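Adard changes fiber labeling rules for socks and hosiery

Revised guidance separates the cuff from the foot and sets a 4 percent tolerance on stated fiber content

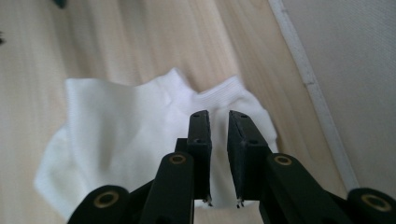 What is changing

Adard, the trade body for knitwear importers and finishers, has published a revised labeling guide for socks, tights and other hosiery. The new text was released on 29th June and takes effect for goods packed from November onward. Stock packed before that point may be sold with existing labels until it runs out.

The main change concerns how fiber content is stated. Under the previous guide, a sock was treated as a single component and one set of percentages covered the whole article. The revised guide divides it into two components, the foot and leg together as one and the cuff as the other, whenever their fiber content differs by more than 4 percentage points. Elastic inserted into the cuff must be counted in the cuff figure. It was previously exempt.

Sewing thread used to close the toe remains exempt, as do printed grip patterns on the sole. Embroidered logos are exempt up to a set share of the total weight, which the guide gives in its second annex.

Basis for the revision

The change follows a testing program run for Adard by Catent, a textile laboratory. Catent analyzed 219 styles bought at retail, covering ankle, crew and knee lengths. Of these, 71 carried a stated fiber content that fell outside tolerance when the cuff and the foot were tested separately. In most of those cases the label was correct for the foot and wrong for the cuff, where elastane and nylon content was higher than declared.

Roksolana Panasiuk, who led the work at Catent, said the old method hid the difference. "If you grind up the whole sock and report one number, the cuff is too small a part of the weight to move the result much," she said. "Cut it at the first rib course and test the two parts, and the gap is plain."

The laboratory used chemical dissolution for cotton, wool and nylon blends, and microscopy where two fibers dissolve in the same reagent. Samples were conditioned before weighing. Each style was tested on two pairs from different packs, and a third pair was opened if the first two results disagreed.

Wash care wording

The guide also revises the recommended care text. White and undyed cotton styles may continue to carry a maximum wash temperature of 40 degrees Celsius or higher, but only if the cuff has been tested at the stated temperature. Where the cuff has not been tested separately, the label must give 40 degrees as the upper limit.

Tumble drying is handled in the same way. A style may be marked as suitable for low heat if the cuff keeps its stretch recovery after the full test cycle. The recovery test is carried out on the ribbed section alone, with the rest of the sock clamped out of the way. Chlorine bleach is no longer permitted on the care label of any style with elastane in the cuff, including all-white styles sold for sports and medical use.

Cost and objections

Marchetti, which finishes and packs hosiery for several store brands, said it would meet the November date for new styles. Its technical manager, Valeriano Vallejo, said the larger task was updating specifications for styles that have been repeated for years without a change. "The yarn supplier's sheet gives you the yarn. It doesn't give you the finished cuff," he said. "We have to send those out for testing, and the queue is already long."

Smaller firms have asked for a longer transition. Carmela Manzano, who runs a mill that knits short orders for school and club outfitters, said separate testing would double the laboratory fee per style. She has asked Adard to accept calculated values based on yarn weight for orders below a set size. The guide allows calculated values only where the cuff and foot are knitted from the same yarns in the same proportions.

Macarena Valcárcel, head of technical standards at Adard, said the request would be looked at after the first season of use. She said calculated values had been considered during drafting and had shown too much spread, mainly in styles with a double welt or a turned cuff.

Label format

Labels may be printed on the band, the hook card or the outer bag. Multipacks need only one label if all pairs are of the same construction. If a pack mixes plain and cushioned styles, each construction must be listed separately, with the foot and leg entry given first and the cuff entry directly under it.

The full guide, with annexes and a sample label, is available to Adard members through the technical library. Non-members can request a copy in writing. Comments on the text go to Alistair Hepburn at the standards desk.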